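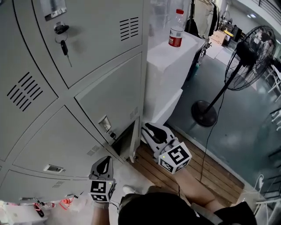
Our student robotics club bought one pair of Flukier hand-held grippers in the spring, and this review covers what we found using them for our term project. The project is called Delaunay and the task is plain enough: open a locker, take something out, close it again. You hold one gripper in each hand and do the job yourself, and the recordings are used later to train the arm. Lockers turned out to be a fair test of the hardware. Ours are light grey metal with a round lock on the door and the key hanging from it on a thin ring, and a key like that is about as awkward an object as two curved finger pads will ever be asked to pinch.

The kit comes as two grippers, two marker cubes, a charger and a printed guide. Assembly took us 30 minutes, most of it spent on the cubes, which have to sit square at the base or the tracking drifts. The guide shows this in one small drawing. It needs a full page.

The finger pads are the best part. They are black, curved and a little soft, and they hold a thin door edge without slipping. Pulling a locker door open by its edge worked for everyone in the club after a few tries. The recessed pull handles were harder. The pads are too thick to get behind them at a low angle, so you end up twisting your wrist, and the cube turns away from the camera when you do that. We lost a lot of takes this way.

The small green light on each cube tells you tracking is running. It is easy to see when you are looking down at your hands and hard to see when your arm is stretched out. A beep would help.

Weight is fine for short sessions. After 3 sessions in a row people began to rest the left gripper on their forearm, and that shows up in the data. Ayman Badawi, who did most of our recording, wears light gloves and a backpack with the laptop in it. I tried it without gloves and got a sore spot at the base of the thumb.

We recorded 237 takes by 27th June and kept a little over half. Most of the rejects were our own mistakes – bad starts, someone walking past, a door left open from the take before. The rest were tracking losses.

We also had a loan of the Ginia set from another school. It is lighter and the trigger is smoother, but the pads are flat and would not hold the key at all. For tabletop work I would pick the Ginia. For doors and latches I would pick the Flukier.

The software is the weak point. Export is slow, files are named by time only, and there is no way to delete a bad take until the session is closed. We used the Bodport plugin to sort the files, and it did the job after an update in July.

Good hardware, poor guide, software that needs work. We are keeping ours and will order spare pads before next term.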